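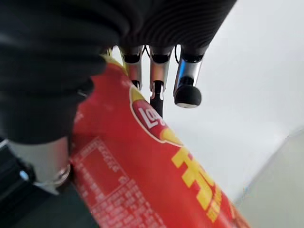

A mão de perto, com a lata de Lay's entre a palma e as pontas dos dedos.

Cuidar da mão do robô de prateleira: as dicas da nossa oficina

Quem tem em casa uma máquina de costura antiga já sabe metade do que vou contar, porque a mão de um robô pede o mesmo carinho: pano limpo, olho nos fios e nada de pressa. Trabalho com a célula de reposição da Oner desde janeiro e fui enchendo um caderninho de manias, umas aprendidas com o Lev Didenko, outras à custa de muita lata no chão (ainda bem que batata amassada também se come!).

Comece sempre pelas borrachas. A ponta de borracha preta junta gordura e pó, e uma ponta engordurada escorrega na embalagem lisa. Passo um pano de microfibra quase seco, com uma gota de detergente neutro, e deixo secar ao ar. Álcool, só no metal dos dedos. Depois vou aos cabinhos que fazem uma curva entre um dedo e outro: com a mão desligada, abro e fecho cada dedo devagarinho e vejo se a curva continua solta, sem esticar nem dobrar em quina. Na cobertura canelada das costas da mão prefiro um pincel macio, daqueles de confeitaria, seguindo as canaletas. 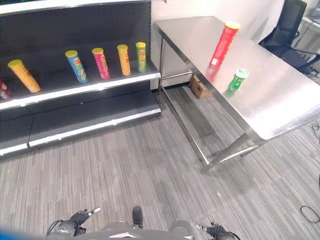 A prateleira preta e a mesa de inox, com uma lata vermelha e outra verde, mais baixa, sobre o tampo.

Agora a arrumação em volta, que parece assunto de dona de casa e é mesmo. O tampo de inox faz reflexo, e por isso limpo sempre no sentido do escovado, com pano seco no fim, senão ficam aquelas manchas em arco que depois confundem a gente na hora de conferir a imagem. Cabo no carpete, enrolo e encosto longe do caminho das rodas. E lata tombada eu levanto antes de começar a regulagem - a não ser que o teste do dia seja justamente com lata tombada, claro.

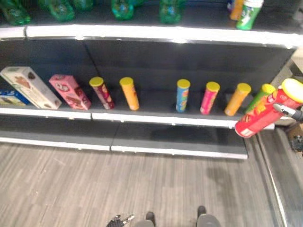 Foto: Tatu Kioko / Oner

Para regular a altura da pegada, uso a borda branca da prateleira como régua. Marco 300 mm a partir dela com fita crepe, na lateral, e repito o movimento em velocidade baixa. No nosso programa, que o Tatu batizou de Sindik, a força de fechamento fica em 43; no seu vai ser outro número, então suba aos pouquinhos e anote tudo a lápis. Se a lata sair inclinada, confira primeiro o punho e só depois mexa nos dedos. Perdi uma tarde inteira fazendo ao contrário!

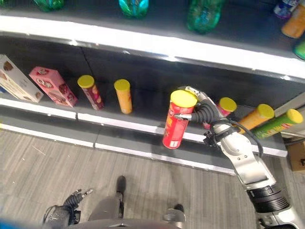 O aperto dos dedos se acerta com a lata em pé, um dedo por vez, e nessa parte vale a pena puxar um banquinho e ter paciência. Procuro o ponto em que a ponta encosta firme sem afundar o papelão. Repare na ponta fina e prateada apoiada na frente da lata vermelha, do lado esquerdo: é esse contato que eu olho primeiro. Aproveite para seguir com os olhos o cabo preto que desce da garra ao longo do braço e dar folga se ele estiver justo. Parafuso da base eu reaperto a cada 910 ciclos, sempre em cruz, e guardo a chave na mesma gaveta do pincel.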